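茶水角与零食桌安全卫生检查表(附检查意见)

适用地点:Mulby 楼二层,公用活动室、茶水角、零食储物柜
检查周期:每月一次,本表为二月份
检查时间:星期六上午,开门以前
填表人说明:中文不是我的母语,有些说法可能不太自然,请大家原谅。如果哪一条看不明白,请在表后面的空白处写问题,我会再写清楚。

填写方法

每一项后面写"合格"、"不合格"或者"需观察"。"合格"的项目可以不写意见。"不合格"的项目必须写意见,并且写明谁的部门去改。"需观察"的意思是今天没有危险,但是下个月还要再看一次。请不要用铅笔填写。请不要把两个项目合在一起写。

第一部分 桌面和地面

1.1 桌面清洁,没有糖水、油和碎屑。
结果:合格
意见:用白色纸巾擦了两次,纸巾上没有颜色。上个月在靠窗的一边有粘的地方,现在没有了。

1.2 桌子稳定,按住四个角的时候不摇动。
结果:需观察
意见:靠门的那个角有一点点动。不是螺丝的问题,是脚垫磨薄了。我已经写在维修本里,编号 269。脚垫没有换以前,请不要在这个角放热水壶。

1.3 桌子边缘没有裂开,没有尖的地方。
结果:合格

1.4 地面干燥,走路的地方没有箱子。
结果:不合格
意见:有两个纸箱放在储物柜和墙的中间,把通道变窄了。纸箱里是空的瓶子,应该送到楼下回收处。请活动组在下星期以前拿走。

1.5 地面没有电线横过走路的地方。
结果:合格
意见:延长线现在贴着墙走,用线夹固定。线夹有一个松了,我当场按紧了。

第二部分 电器

2.1 热水壶外壳、电线和插头完好。
结果:合格
意见:壶里面有水垢,不影响安全,但是应该清洗。清洗的时候用柠檬酸,不要用硬的刷子。洗完以后至少烧两次清水再倒掉。

2.2 热水壶离桌子边缘有一个手掌以上的距离。
结果:合格

2.3 微波炉里面干净,门可以关紧,转盘可以转。
结果:不合格
意见:转盘可以转,门也可以关紧,但是上面的壁有食物溅出来的痕迹,已经干了,很难擦。我放了一碗水加热三分钟以后再擦,擦掉了大部分。剩下的请使用的人继续清洁。还有,加热汤的时候一定要盖盖子,这个意见我上个月也写过。

2.4 插线板没有超过功率。
结果:合格
意见:插线板标签写 2000 瓦。现在只接了一个台灯和一个充电器。热水壶和微波炉都是直接插在墙上的插座,请保持这样。

2.5 冰箱温度在规定的范围里。
结果:需观察
意见:早上看的时候是 5 度,关门十分钟以后再看是 4 度。数字是可以的,可是门的胶条下面有一小段不太贴。我用一张纸夹在门里试,下面那一段可以很容易拉出来。如果下个月还是这样,建议换胶条。

第三部分 零食和饮料

3.1 所有包装食品在保质期内。
结果:合格
意见:柜子里和桌上的每一件都看过了。离到期不到一个月的有三件,已经移到前面,请先吃这些。日期印得不清楚的不算合格,应该拿掉。这次没有这样的。

3.2 包装没有破,没有鼓起来,没有被压坏。
结果:合格
意见:方形和长条的饼干包装,请特别看两头的折口。折口如果打开过又折回去,外面看不太出来。方法是用手指轻轻按,开过的折口会弹起来。

3.3 饮料罐没有凹陷、漏水和生锈,罐口干净。
结果:需观察
意见:见下面的专门说明。

3.4 托盘干净,没有裂,边缘不割手。
结果:合格
意见:托盘洗完要立起来晾,不要几个叠在一起,叠在一起中间干得很慢。

3.5 含花生、坚果、牛奶的食品分开放,并且有标签。
结果:不合格
意见:标签是有的,但是掉了一张,我在柜子最下面找到。贴回去以后粘得不牢。请用透明胶带,不要用便利贴。对花生过敏的人只看标签来选择,所以标签掉了是比较严重的问题,请不要觉得是小事。
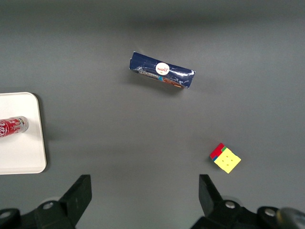

关于饮料罐的放法,我想多写几句,因为这一条每次都有不同的理解。规定是这样:罐装饮料应该立着放,罐底接触桌面或者托盘。红色的可口可乐罐如果像这样横着躺在白色托盘上,有人碰到桌子,它就可能滚。托盘的边是薄薄的一圈,高度不大,对一个满的罐子,我认为不能完全相信这个边。所以 3.3 这一项我写"需观察",请把罐子立起来。饼干一类的东西平放没有关系,深蓝色的那包平放在桌面上,这个放法是可以的,不需要改。

另外请注意罐口。罐口在储存和运输的时候会接触灰尘,喝以前应该用干净的湿纸巾擦一下再打开。我们在柜子旁边放了一包湿纸巾,用完请告诉采购组。从冰箱里拿出来的罐子外面有水,先擦干再放到托盘上,不然托盘会滑。

还有人问,有凹的罐子可不可以喝。我的回答是:罐身有很浅的凹,没有折痕,可以先喝掉,不要再储存。如果凹在罐口的边或者接缝的地方,就不要喝,直接处理。鼓起来的罐子不要打开,不要摇,放进单独的袋子里,然后通知管理处。

第四部分 储物柜

4.1 柜门可以完全关上,合页不松。
结果:合格
意见:左边的门有声音,上了一点油,现在安静了。

4.2 重的东西放在下面,轻的东西放在上面。
结果:不合格
意见:一整箱瓶装水放在最上面一层。这一箱很重,要从高的地方拿下来,容易伤到腰,也可能掉下来。我一个人没有搬,请两个人一起搬到最下面。以后收货的时候请直接放在下面。

4.3 柜子固定在墙上。
结果:合格
意见:两个固定件都拧紧了。柜子的型号标签写的是 Brallska,固定件是另外买的,不是原来的配件,所以请保留安装说明,在文件夹第 17 页。

4.4 清洁用品和食品不放在同一个柜子。
结果:合格
意见:清洁剂现在在水池下面,有儿童锁。瓶子都是原来的瓶子,没有装进饮料瓶。请继续这样做,任何时候都不要用饮料瓶装清洁剂。

4.5 没有虫子和老鼠的痕迹。
结果:合格
意见:柜子后面用手电筒看过。有一些旧的饼干碎屑,已经吸掉。建议以后打开的饼干放进有盖的盒子,盒子上写打开的日期。

第五部分 垃圾和回收

5.1 垃圾桶有盖,没有装得太满。
结果:合格

5.2 空罐子压扁以前已经倒干净。
结果:需观察
意见:回收桶底下有甜的水,有一点味道。大概是没有喝完就扔了。请先把剩下的倒进水池,用清水冲一下,再放进桶里。压罐子请用脚踩或者用压罐器,不要用手拧,铝的边会割手。

5.3 回收由 Clarko 公司定时来收,记录完整。
结果:合格
意见:最近一张收据号码是 2736,已经夹在文件夹里。有一次司机没有签名,我打电话问过,他们答应下次补签。

第六部分 急救和消防

6.1 急救箱在原来的位置,里面的东西齐全。
结果:不合格
意见:创可贴只剩两片,烫伤膏过期了。烫伤膏是茶水角最需要的东西,请这个星期就买。旧的我已经拿出来,避免有人用错。

6.2 灭火毯挂在微波炉旁边,拿的时候没有东西挡住。
结果:合格
意见:上次有一件外套挂在上面,这次没有。

6.3 灭火器压力指针在绿色区域,检查标签没有过期。
结果:合格
意见:年度检查由 Tymoshchuk 消防服务公司做,标签还在有效期内。

6.4 紧急出口的门可以从里面打开。
结果:合格
意见:试了三次,每次都能打开。门后面请不要放折叠椅。

需要处理的项目(按先后)

急救箱补创可贴和烫伤膏,采购组,本星期。
瓶装水搬到柜子最下面,活动组,下次开门以前。
过敏标签重新贴,活动组,下次开门以前。
通道的纸箱送回收处,活动组,下星期以前。
微波炉上壁清洁,使用的人轮流,下次检查以前。
桌子脚垫更换,维修组,等配件。

下个月再看的项目:1.2,2.5,3.3,5.2。

补充意见

有人建议把零食桌移到窗户下面,说那里光线好。我不太同意。下午太阳直接照到那里,巧克力会化,饮料也会变热。如果一定要移,请先装窗帘,然后我们再用一个温度计放一天看看。

还有人建议取消托盘,直接放在桌上。托盘应该保留。饮料漏了的时候,托盘可以挡住一点水,擦起来也比较容易,而且分类比较清楚。托盘不要放得太靠桌边,请往里面移,人走过的时候衣服不会带到它。

本表填完以后,一份贴在茶水角的墙上,一份放进文件夹。改好的项目请在旁边写"已改"和部门的名字,不要把原来的字涂掉。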